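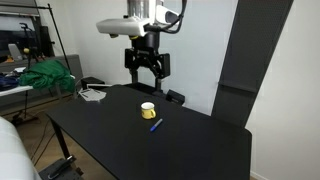 Tea stains inside mugs, hard water area
Posted in Kitchen and Cleaning, 2 September 2023

We moved to Endley in February and the water is much harder than we were used to. All our mugs with pale insides now have a brown ring that washing up liquid won't shift. The dishwasher seems to bake it on. I tried bleach once and could taste it for days, so I'd like to avoid that. Is there something cheap that works and won't wreck the glaze?
Stirkum921

Bicarbonate of soda. Put a teaspoon in the mug, add just enough water to make a paste and rub it round with a damp cloth. Leave it for 20 minutes if the ring is an old one, then rub again and rinse. Don't use a scouring pad or wire wool - they leave fine scratches and the tea gets into those, so the stain comes back faster each time.

If there is a chalky feel under the brown, that part is limescale and bicarb won't do much to it. Use citric acid instead, 2 teaspoons in a mug of warm water, and tip it out after an hour. Don't mix either of them with bleach. I'd keep citric acid off anything with a metallic rim or a painted pattern on the inside.

For the dishwasher, check the salt and the hardness setting. Ours had been left on the lowest one by the people before us.
Junemora

denture tablets. one per mug, hot water, leave overnight. supermarket own brand is fine

Saliba

Agree with the bicarb, but some mugs are past it. I had a set of 8 and two never came clean whatever I put in them. The glaze had gone dull and crazed at the bottom, so I keep pens in those now. Rinsing straight after you finish your tea helps more than any of the powders, if you can get the rest of the house to do it.
kettle_on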